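Tin Sorting at the Round Table
October 28, 2021

Welcome to this month's little gallery! If you've been reading since the Pedimdale days you know I keep all my small bits and pieces in tins, and you also know the tins get out of hand (there were 260 comments on the button tin post, and I read every one). So this week I cleared off the round table and got going on the red one.

I like a round table for this kind of job. You can push a pile to any side and still reach it, and the tan top makes the bright colors easy to spot.

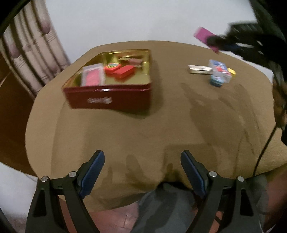

My rule is that blocks and little cases go in first, flat pieces get tucked in beside them, and anything in a wrapper waits its turn. I picked that up from a shop in Preton where the counter drawers were a thing of beauty, and I've been copying them for 8 years now. It doesn't always work! Some days I pack a tin three different ways before the lid will sit right, and then I find one more piece under the chair and start over.

The small stuff always ends up huddled together on me, pinks next to yellows next to blues, and I kind of love how it looks before it's put away. 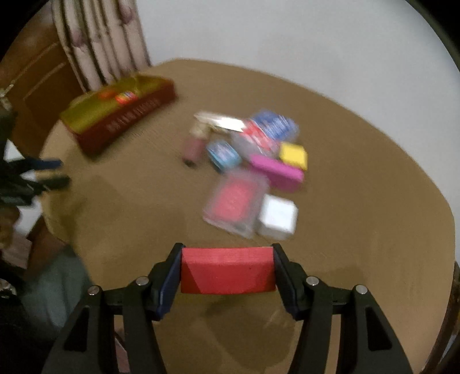
Red block, pink block, yellow block, and the little light blue oval tin with the patterned lid.

The Sostport sewing drawer is up next, in November. Send me your own tins if you've got them, the messier the better.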